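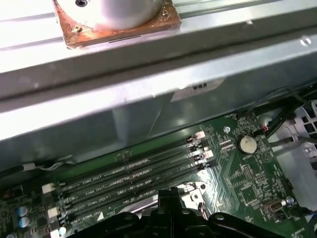
Murnska Bench Mat, Large
Home / Workshop / Mats & Trays
Colour: Slate, Moss, Dull Orange
In stock, ships from Moncton

Most people who open up a household machine do it on a tea towel. The tea towel has a fine record in the kitchen and a poor one with screws, which it hides in its folds and later feeds to the washer. The Murnska is a grey silicone mat (or green, or a colour the maker calls Dull Orange and has refused to discuss) that lies flat on a table and keeps small parts where you put them.

It was drawn up by Marichka Hutsuliak, who fixed sewing machines for a living and had strong views on tea towels. The first version had 40 pockets and a moulded calendar. We are selling the calmer one.

What you get
1 mat, rolled, with a paper band
26 shallow pockets along the back edge, each with a matte square for pencilling a note
2 magnetic strips, removable
1 ruler edge, metric on one side, inches on the other for your father-in-law
5 blank sticker sheets for labelling the pockets, if pencil is beneath you

The mat arrives curled. Leave it face down under some heavy books overnight. It will smell like a new shower curtain for a few days, more in a small room, and we have not found anything that speeds this up apart from opening a window, a bold suggestion in November.

Choosing a size
The Small fits on a tray table and suits watches, glasses and cameras. The Large is meant for a desk or the end of a dining table, and has room for an opened laptop or desktop case panel beside the pockets. If you are hesitating between the two, measure the table. We take back a fair number of Large mats from people who own small tables.

There is no Extra Large. We did ask.

Heat and solvents
Fine with a soldering iron passing over it, and fine with one set down for a moment. Not a stand for one. Rubbing alcohol wipes off without leaving a mark. Acetone dulls the surface, and permanent marker is, as advertised on the marker, permanent. Old thermal paste comes away with a paper towel and some patience. Grease from bicycle chains leaves a shadow on the Moss and disappears entirely on the Slate, so cyclists may draw their own conclusions.

The magnetic strips should come off before you put a hard drive, a mechanical watch or a bank card on the mat. They lift out from the left-hand end with a fingernail.

Cleaning
Warm water and dish soap. Hang it over the shower rail to dry. The top rack of the dishwasher will not harm it, but it flaps.

Customer notes
"Bought for a sewing machine, now used mostly by the cat. Pockets hold kibble well." D.L., Large, Slate

"The pencil squares do rub out, but you need a proper eraser. The one on the end of the pencil just makes a smear." Verified buyer, Small, Moss

"Orange is duller than expected." Verified buyer, Large, Dull Orange

Warranty and returns
Guaranteed for 3 years against splitting, which excludes knives. Unused mats can come back within a month. Please re-roll with the pockets facing in. Darcy Lachance handles returns and would like it known that folding is not rolling.

Goes with
Jondeo precision driver set
Celter bent-nose tweezers
Su clip-on lamp, warm white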